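October
Lucimara Xavier, Instructor

Care of Interior Finishes
Handout 4: Inspecting and Cleaning Painted Surfaces

Painted walls, trim and built-in work surfaces are the parts of a building that occupants touch and notice most. They are also the parts most often damaged by well-meant cleaning. This handout covers the inspection of flat and low-sheen finishes, the choice of a cleaning method, and the written record that must accompany any treatment. Students should read it before the second workshop and bring a copy with them.

Sheen and soiling

Paint is sold by sheen, from flat through eggshell and satin to gloss. A flat paint holds more pigment and filler in proportion to binder than a gloss paint does. The dried film is slightly rough at a very small scale, and it scatters light in every direction. This roughness hides minor unevenness in the wall beneath, but it also gives dirt more places to lodge. A gloss film is smoother and can usually be wiped clean many times before any change is visible.

Rubbing a flat finish presses down the raised points of the film. The result is a shiny patch, known in the trade as burnishing, which cannot be washed away. Burnished patches are most common beside light switches, along stair walls and behind chairs. In the Mestthorpe case study, 19 of the 32 rooms surveyed had at least one burnished patch, and in most of those rooms the original soiling had been minor. The students should note that the patches were recorded by the surveyors as cleaning damage and were listed separately from ordinary wear.

Common types of mark

Loose dust and soot sit on top of the film and can often be lifted without water. Scuffs are deposits of rubber or plastic left by shoes, carts and furniture. Grease spreads into the film over time and attracts further dirt. Mold growth may resemble soiling at first, but it returns after cleaning unless the source of moisture has been dealt with. Stains from tannin, rust or water come from behind the paint, and no surface treatment will remove them.

The type of mark cannot always be settled by eye. Size, color and outline are useful evidence, and so is location, but a small dark spot on a pale finish may have any of several causes. Until a test has been carried out, the record should describe the mark and leave the cause open.

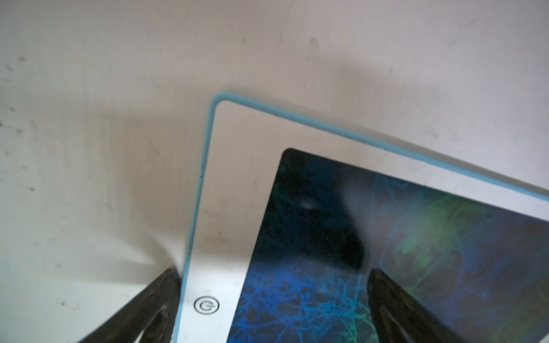

Figure 1. Dark specks and smudges on a pale matte surface.

Lighting has a strong effect on what an inspector sees. Even, frontal light shows color and the extent of soiling. Light from a low angle, called raking light, shows texture, blisters and the edges of old repairs. A shadow across a pale surface can easily be mistaken for a general gray discoloration. Each area should therefore be viewed twice, with the lamp moved between viewings, and the second observation should be entered on its own line of the form.

Order of treatment

Treatment proceeds from the mildest method to the strongest, and stops as soon as the result is acceptable.

1. Dust the area with a soft, clean brush. Work from the top down.
2. Apply a dry soot sponge in straight strokes. Do not scrub. Cut away the dirty face of the sponge as it loads up.
3. Test plain water on a hidden spot using a damp white cloth. Check the cloth for color transfer and allow the spot to dry fully before judging it.
4. If water is safe but not effective, test a mild, neutral detergent in the same way. Rinse with a second cloth.
5. Refer anything further to the supervisor.

Solvents, bleach and abrasive pads are not to be used in the workshop. Paint applied before 1978 may contain lead, and surfaces of unknown date must not be sanded, scraped or dry-rubbed until they have been tested.

Cleaning or repainting

Where marks are few and scattered, local cleaning is usually preferred. Where soiling covers most of a wall, repainting may be the better choice — spot repairs in a flat finish rarely match the surrounding color, even when the same can of paint is used. The age of the film matters as well. A wall should be painted from corner to corner so that any difference falls at a change of plane.

The Matar library exercise asks students to compare the two approaches for a wall area of 2,400 square feet on a maintenance budget of 1,000 dollars. There is no single correct answer. Reports will be graded on the quality of the reasoning and on whether the assumptions are stated plainly.

Records

Each form must give the room, the surface, the type of finish if known, the lighting used, the location and appearance of each mark, and every test performed, including those that had no effect. Failed tests are of great value to the next person who works on the surface. Terms such as "dirty" or "poor" should be avoided.

Completed forms are to be handed to Josué Assunção at the start of the second workshop. Questions on the lead policy should be directed to I-seul Myung.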